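Stories > Makers and Trades > Paper and Cloth

4 min read

June 2020 | By the Drorska staff

The woman who runs the costume workshop at Zaltcombe asked that we leave her name out, as she has done with every article about the place. "Write about the hats," she said. We spoke for two hours in the back room, where she trims and repairs hats for small theaters, brass bands and the occasional wedding.

She came to the work from bookkeeping. A theater that owed her money paid her with 14 damaged straw boaters, and she took them home and learned to fix them from a library book. "I ruined the first four," she said. "I steamed them too long and the brims went like wet toast. After that I bought a proper block."

The block came from Bañez, a hat supplier that was closing its doors, and she still uses it. It cost her $45 with the stand. She has been offered more for it since then and has turned the offers down.

Most of her year is repair. Bands send their caps in after the summer season, usually in August, with the sweatbands worn through and the peaks cracked. Last year one order came to 188 caps, and she did them all in the back room with one helper who came in the mornings. "The sewing is easy," she said. "It's unpicking the old thread that takes the time. Somebody always glued it."

She has strong opinions on glue. She will use it on a stage hat that has to last a short run, and never on anything a customer might want altered. Her thread is a waxed cotton called Grumon, which she buys by the box. She keeps black, navy and a brown that she says goes with everything except brown.

We asked whether people still order new hats. "Some do. They come in wanting what their grandmother wore, and then they try it on and it's too heavy. So we take things off. I spend a lot of time taking things off."
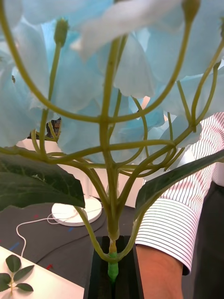 Trimming is the part she enjoys most, and she does it last, after the lining is in. She works with ribbon, feathers and artificial flowers, and she looks at the flowers from underneath before she looks at the front. "The front is always pretty. I want to see how it's put together," she said. With a big pale blue head on a lot of branching green stems, all running back to one thick stalk, she considers how much of that stalk can go and whether the petals will still hide the joints. Small green buds she likes to snip off and use separately, along a hatband or tucked behind a bow. Everything is sewn down by hand, with the stitches hidden under the petals.

Spring was quiet. The theaters closed and the bands stopped rehearsing, so she went through the storage shelves and threw out a good deal of moldy felt. She also finished a green riding hat that had been waiting for a new lining longer than she would tell us.

Orders have begun to come in again, mostly by mail. She asks people to measure their head twice with a soft tape, just above the ears, and to write both numbers down. "If they match, I believe them," she said. "If they don't, I call."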